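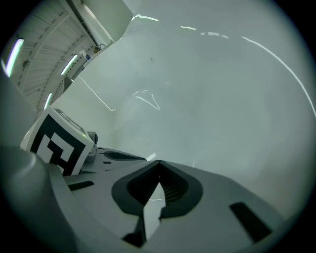 What do I clean a matt table top with?

Warm water, a drop of washing-up liquid, soft cloth. Wipe, rinse the cloth, wipe again, dry with a tea towel. Most of the complaints we get about streaks come down to the second wipe being skipped.

Can I use spray polish?

Please don't. It fills in the matt and you get shiny patches where you rubbed hardest. If you've already done it, three or four goes with warm soapy water will usually shift it. Usually.

There's a shiny spot where I always sit. What is it?

Wear, or grease, and they look the same. Try the soapy water first. If it comes back dull, it was grease off your forearms. If it stays shiny the surface has been rubbed smooth and no amount of cleaning will bring it back. Turn the table round so the spot is somewhere else.

Tiny dark speck that won't wipe off?

Fingernail test. Run a nail over it. If it catches, it's something stuck on, so lay a warm damp cloth over it for ten minutes and push it off with a plastic scraper or an old loyalty card. If you feel a dip, it's a chip. If you can't feel anything at all it may be in the colour, and a few of the Polton tops did leave us like that in January. Send a photo with a coin next to it for size.

Which tops does this page cover?

Mitura and Polton, all sizes, painted or laminate. Royer is oiled wood and wants completly different treatment, see the leaflet that came with it. Don't use any of this on a Royer.

Are magic sponges OK?

No. Very fine sandpaper, basically. On white you get away with it for a while. On greens and greys you'll see every stroke when the sun's low.

Pen and felt tip?

Washable felt tip: water. Biro: a bit of surgical spirit on a cotton bud, dab, don't scrub, then wash off straight away. Try it underneath first. Permanent marker, same method but expect a ghost. Kelly Cropper in our returns room swears by toothpaste for this. It's an abrasive. We've asked her to stop telling people.

Tea rings, turmeric, beetroot?

Tea comes off with bicarb mixed to a loose paste, left five minutes, wiped away wet. Turmeric is a pain. Wash what you can and put the table near a window, daylight fades it over a week or two. Beetroot is fine if you get to it the same evening.

Hot pans?

Use a mat. Tops are tested to 60 degrees which covers a mug or a warm plate and not much else. A pan straight off the hob will leave a white bloom on a painted top and can lift the edge on a laminate one. Neither is covered.

What about clamping things to the edge?

Desk lamps, mincers, craft clamps, all fine as long as there's a bit of felt or folded card between metal and top. Do it up hand tight. Don't leave it on for months in one place or there'll be a mark.

How do I stop things scratching it?

Lift, don't slide. Felt pads under anything heavy that lives there. Flakedia pads are the ones we sell, but any will do if the glue isn't the yellow sort. Check the pads now and then for grit, one bit of grit under a pad is worse than no pad.

Can I paint over it?

Painted tops, yes: light sand, wipe down, primer, two thin coats. Leave it a good week before you put anything heavy on. Laminate tops need a primer made for laminate and even so the corners tend to go first.

Do you do touch-up pots?

For the current colours. Code's on the sticker underneath, four digits, so 1413 or 1627 or whatever yours says. Those are the two pale grey-greens and they are NOT the same, people mix them up all the time. Old 588 is discontinued, there were some 60 pots left last time Kagiso Molefe looked in the cupboard. Ask and he'll check.

Sticker's gone. How do I know which colour I've got?

Post us a clear photo taken by a window, no flash, plus your order number if you have it. We can't always tell. If we can't, we'll send you two swatches and you hold them against the underside, where it won't have faded.

Does it fade?

A bit, in strong sun. Move the fruit bowl about so you don't end up with a cirle.

Page last checked 30 September 2026.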